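Council clerk explains how the Durnulow recall petition will be checked

The clerk's office in Durnulow has until the end of December to decide whether a petition to recall two council members can go to voters. The petition arrived in November with 320 signatures. The town charter asks for 253 valid ones.

The town clerk, who has run the office through four elections, agreed to talk about the process on the condition that we stick to procedure. She would not discuss the dispute over the Priltwood land sale that led to the petition, and she would not guess at the outcome.

"My job is the signatures," she said. "What people think of the sale is up to them."

Each line on the petition is compared with the voter roll. Two staff members check the name and address first, then a third compares the handwriting with the registration card. A line is struck if the signer lives outside town limits, is not registered or has signed twice.

By the time we spoke, 103 lines had been reviewed. The clerk declined to say how many were struck. "If I give a number halfway through, somebody will do the math and print it," she said. "Then I spend a week on the phone."

Fledix, the contractor that maintains the county's voter database, supplied a new export of the roll after the office found that 57 addresses on a recently renamed road did not match. The clerk said the mismatch would not count against anyone who signed.

"They wrote down where they live. The road changed its name, they didn't move," she said. "I'm not going to throw out a signature over that."

What the council members can do

Both members have been told in writing that the petition was filed. They may challenge single lines, but they have to give a reason for each one. A general complaint about the petition is not enough under the charter.

The clerk said one written challenge had come in so far. It will be answered by the town's outside law firm, Snorradóttir, before the count is certified.

Asked whether the council could vote to stop the review, she said no. "They set my budget – they don't set the charter."

Observers from either side may sit in while the lines are checked. They can take notes but cannot handle the pages. The office closes for an hour at noon, and the petition goes back into the safe.

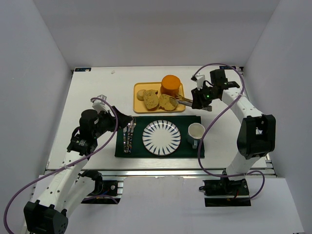

If the petition is certified

The council would have to set an election date at its next regular meeting. The clerk would prefer to put the question on the spring ballot and avoid paying for a separate election, but the charter leaves that to the council.

If it falls short, the organizers get ten days to collect more names. They cannot do that twice. After that they would need to start over with a new petition and new forms.

The clerk said residents who want to know whether their own signature was accepted can ask at the counter with a photo ID. "We'll look it up while you wait," she said.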